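Bins, Boxes and the Bottom of the Workbench

Every workshop has one bin where things go to be forgotten. Mine was a deep gray metal affair under the Rorau bench, and when I finally tipped it out in August I found three tape measures, a door hinge I had already replaced with a more expensive door hinge, and something sticky I chose not to investigate.

I have since become tiresome on the subject of bins. What follows is the advice I give at parties, until people go and stand near the chips.

Go shallow where you can
Anything smaller than your fist belongs in a shallow tray. In a deep bin the small stuff heads for the floor, the big stuff sits on top of it, and you end up buying another packet of wood screws on Saturday logic: it's quicker than looking. I spent 287 dollars on hardware in one year and already had most of it.

Deep bins are for offcuts, blocks, clamps and anything you can pick up with a gloved hand while thinking of something else. If you need reading glasses to tell two items apart, they've outgrown the bin.

Sloping sides earn their keep
A bin with straight walls has corners, and corners hold on to things. Sloping walls send the last few pieces down toward the floor, where you can get your fingers around them. The Trullar tubs I used for years had square corners and a lip on the inside, and I still have a scar from the lip.

If you're stuck with square ones, fold a piece of stiff cardboard and wedge it in as a ramp. It looks terrible. So does the rest of my shop.

Stop filling at half
I know. The bin has a top half and you paid for it. But a full bin is a pile with walls, and you can't find anything in a pile. With a single layer on the floor you can look in, see the piece you want and lift it out. My rule is 2 layers at most for blocks, and when the third one starts, something goes to the stove or to a neighbor.

Color is cheaper than labels
Labels fall off, or you write "MISC" on four of them. Paint does better. A dab of bright color on the end of a block shows up against gray metal from across the room, and reds and oranges are easier to spot than anything dark. Dark green is handsome on a shelf and sulks at the bottom of a bin. I use up old Nilo sample pots for this and have enough left to mark 300 blocks, should I ever lose my mind.

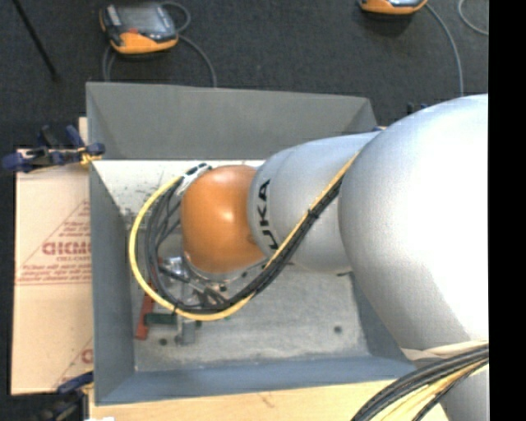

Minoru Oda wrote in to disagree about the green. He has painted all his spacer blocks dark green for years and says the trouble is my lighting: a clamp lamp aimed down into the bin, a little off to one side, and he can pick out any color he likes. He also wants it known that half full is wasteful and that he fills his to two thirds without suffering.

I tried the lamp. He's right, which I resent. Mine is an old Vasseur with a bad spring, so it droops toward the bin all by itself and saves me aiming it. I'm not moving on the two thirds.

Empty it all the way out
Twice a year, tip the whole thing onto an old sheet and sweep the bin before anything goes back. Sawdust and grit collect along the bottom fold, and a damp rag gets what the brush leaves. Let the metal dry before you refill it. Whatever you can't name goes in a coffee can by the door, and if the can is still there at the next sweep, out it goes. The sticky thing went straight out.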